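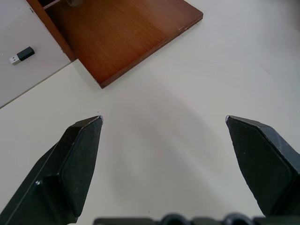 June
Posted by the author of Long Way to Suvstead

Slept badly and got up at 5:40. The bedroom faces east and I still haven't put anything over the window except the sheet, and by that hour it does nothing. Made coffee, ate the end of the rye bread, and stood at the back door for a while looking at the garden. It needs rain. The beans are up but they're thin, and something has been at the lettuce again.

I've been in the house at Suvstead for seven weeks now. I wrote in the first of these entries that I'd give it the summer and see. I'm still at the seeing stage. The roof is sound, the well water passed its test, and the stairs no longer worry me. The kitchen floor does worry me. There's a soft spot by the sink where the boards give when I put my heel down, and I've started walking around it without thinking.

The plan for today was to finish stripping the pantry shelves and then walk over to Drondska for the market. I got the first half done, more or less. There are four coats of paint on those shelves. The top one is cream, then a green I like, then a brown, then a gray that comes off in flakes. I did the gray with a mask on and the windows open, and I wet it down first, the way the woman at the hardware store told me to. She also sold me a test kit, and the test came up clean, but I kept the mask on anyway. By nine I had two shelves down to wood and a bucket of wet scrapings, and my right hand had cramped up so badly I had to hold the scraper in my left.

The wood underneath is nice. It's pine, with a few knots, and one board has pencil marks along the front edge — short lines in groups, with a word I can't read at the end. Somebody was keeping track of jars, maybe. I left that edge alone and I think I'll just wax it.

I set off a little after ten. It's an hour on foot to Drondska if I take the lower path along the creek, and longer by the road. The creek is very low. There are places I could step across where in April I wouldn't have tried it. The path was fine as far as the second gate, and after that the nettles have closed in on both sides and I wished I'd worn long sleeves. I came out with a row of stings on my left forearm that are still itching as I write this.

I passed the big field that belongs to the farm on the corner. They cut hay yesterday and it was lying in rows, and the smell carried all the way down to the water. A hawk was working the edge of it. I sat on the wall and drank some water and watched it drop twice. It came up with nothing the first time and I didn't see what happened the second time, as it went down behind the hedge and stayed there.

The market was smaller than last month. The cheese man wasn't there and the fish van had already left. I bought:

onions
a bag of new potatoes
two jars of plum jam
a tray of leeks to plant out
a secondhand sieve

The sieve was the best thing I found. It's the wide kind with a wooden rim, and it'll do for soil. I paid two for it, which seemed fair. The woman selling it told me it had been her mother's and that her mother had used it for flour, and then I felt bad about the soil and didn't mention it.

I had soup at the café on the square, the one with the green awning. Barley and carrot, and bread with it. It was too hot a day for soup but it was the only thing on the board that wasn't fried. Two men at the next table were arguing about the bus. The route through Suvstead is supposed to be cut back after the summer, from several a day to one in the morning and one at night. I'd heard something about this already but not the details. If it's true then getting to Drondska in winter will mean walking, or asking for rides, or buying a car, and I came out here partly so I wouldn't need a car. I'll have to think about it. There's a notice up at the stop that says comments can be sent in by letter, and I copied down the address.

After lunch I went to the library to use the computer and return my books. I've been reading the local history, which is a thick book with 992 pages and no index. It's mostly about land. Who owned what, who sold it to whom, which fields flooded and when. I like it more than I thought I would. There's a long chapter on the mill, and another on the lime kiln, and a short one about the road my house is on. The road used to be called Long Lane, and before that just Long, as though it didn't need any other word. The house isn't mentioned, but the one below it is, the one that's only a chimney now. A family of nine lived there and kept geese.

I asked at the desk if I could keep it another month. The loan period is 30 days and I've already renewed it once. They said that was fine, no one else had asked for it in years.

I caught the afternoon bus home because of the leeks. I'd carried the tray for two blocks and already lost one over the side. The bus was nearly empty. The driver keeps the front windows open and drives faster than I'd like on the bends, and I rode with the tray on my knees and my arm around the potatoes.

Home by four. I put the leeks in the shade and gave them water and then did the thing I'd been putting off, which was to pull up a board next to the sink. I used the flat bar and went slowly. The nails are old and square and they don't want to come. When I finally got it up, the underside was dark and soft for the length of my hand, and the joist under it had a damp patch on top. I pushed a screwdriver into the joist in several places. It went in a little at the damp patch and hardly at all anywhere else. So the board is gone but the joist can probably stay, if I can find out where the water is coming from.

I think it's the drain. I put a dry rag around the joint and ran the tap for a few minutes, and the rag came out wet on one side. It's a slow leak and could have been going on for years. I tightened the nut by hand as far as it would go, put a saucepan under it, and left the board off so the air can get in. I'll buy a new washer next time I'm in town. I was annoyed with myself for having been in town that same day, with the hardware store open and twenty steps from the bus stop.

Worked on the garden from six until the light went off the beds. I used the sieve on the end bed, where the ground is full of stones and bits of old plate. Most of what came out was plain white china, but there was one blue piece with part of a leaf on it. I have a jar on the windowsill for these. Planted the leeks in two rows, in deep holes made with the broom handle, and filled each one with water the way my grandmother did. You don't push the soil back. The water takes it down. There were a few left over at the end and I put them in by the fence where they'll have to manage.

The slugs will come for them tonight. I've put down wool, which someone at the market swore by, but I don't have high hopes. Last week it was eggshells and they walked right over them.

Supper was potatoes with butter, and an onion fried until it was nearly black, and some of the jam on bread after. The jam is good. A bit loose. I should have bought three.

Spent the evening with the Gisto, the little oil heater that came with the house, trying to work out whether it's worth keeping. The manual was in the drawer with the candles. It's eight pages long and half of it is warnings. The tank doesn't leak and the wick looks all right, but the knob that raises it is stiff, and I don't want to force it. I cleaned off the dust and put a drop of oil on the shaft and I'll try again tomorrow. It seems silly to be thinking about heat in this weather. But the walls are stone and the upstairs rooms have no stove, and everyone I talk to here brings up the winter within a few minutes of meeting me.

I wrote a draft of the letter about the bus. It came out too long and too polite. I'll cut it in half in the morning and send it before I start on the rest of the shelves.

It's ten now and still not fully dark. There's a fox barking up past the chimney house, or I think it's a fox. The window's open and a moth has been going around the lamp for a good half hour. My arm itches. For tomorrow: letter, shelves, washer if I can get a ride, check the saucepan.

Last updated: June

We use cookies to remember your settings on this site. By continuing to read you accept their use.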